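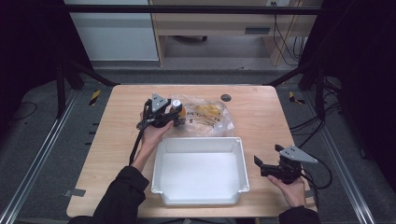 Kundberg visit - notes for the budget round

Got there a bit before 9, parking round the back, sign in at a tablet that didn't want my email. Safety talk was short. Coffee was bad. Writing this on the train so excuse the state of it.

Why we went: we need a number for next year's equipment plan and the two quotes on my desk don't compare. One is for a full packing cell, one is for arms only and "integration to be discussed". Kundberg has been through this already with small mixed goods (bottles, bags, odd shapes) and agreed to let us look and ask what it cost them. They were pretty open about it. More open than I'd have been.

The handheld gripper stations

Most useful part of the morning. Before they bought any arms they bought hand-held grippers and set people up at tables, picking things up and putting them in bins, to get the training data. No arm needed for that stage. Their point was that you find out which of your items are a pain before you've signed for anything big. Small capped bottles, ok. Crinkly clear bags, less ok, they said they'd still order different fingers if they started over.

Prices as given to me, no tax:
Gripper pair, Gralline, 2664
Spare finger set, 110
Table, frame, curtains, 840 all in

The curtains I would have left off the list. They said don't - light from the windows changed all day in the first setup and they ended up redoing a chunk of work. Same with cables. Buy longer ones than you think and put money aside for tidying them, they had not and someone spent most of October on it.

Lead time on the grippers was 23 working days, quoted as ten. Worth putting in our plan as is.

The arm side

Shorter look at this, the cell was down for a service call. They went with Drarkon after also getting an offer from Crenshaw. Crenshaw was cheaper up front but the service contract was priced per visit and no cap on it. Drarkon is a flat yearly fee. Asked to see the fee, was told no, fair enough. They did say it's the line their finance people argue about every year, so we should get it in writing for three years and not one.

Also asked about floor space. The cell itself is small. What eats the room is access for the fork truck and a place to stand bins, both in and out. They had drawn it too tight and moved a wall. Our bay 2 would have the same problem I think, need to measure again with the racking in.

Stuff they'd budget for that isn't in any quote
Electrician, compressed air line, extra network drops
Someone's time to run the stations. They used packing staff on half shifts and had to backfill the shifts
Bins. All the same type, and more than you need, becuase they get borrowed
Training, second round. First round is included, then people leave

What I'd like us to do

Split the request. Ask for the handheld stations this year out of the small equipment line, two to start, and push the arm to the following year with the station results behind it. Easier to get signed and we aren't stuck picking between two quotes that don't match. If the first station goes badly we've lost a table and some grippers, I can live with that.

Need to send Gralline an email for a proper quote, the figures above are what Kundberg paid and they bought last spring. Also go back to both arm vendors and ask for the same thing from each - cell, install, three years of service, one page. Crenshaw should be told the per visit thing is a problem.

Didn't get to see the warehouse end, ran out of time. They offered a second visit in the afternoon slot, when the cell is running. I'd take it and bring someone from maintenence, half my questions were really theirs.

Receipts for train and lunch are in the shared folder.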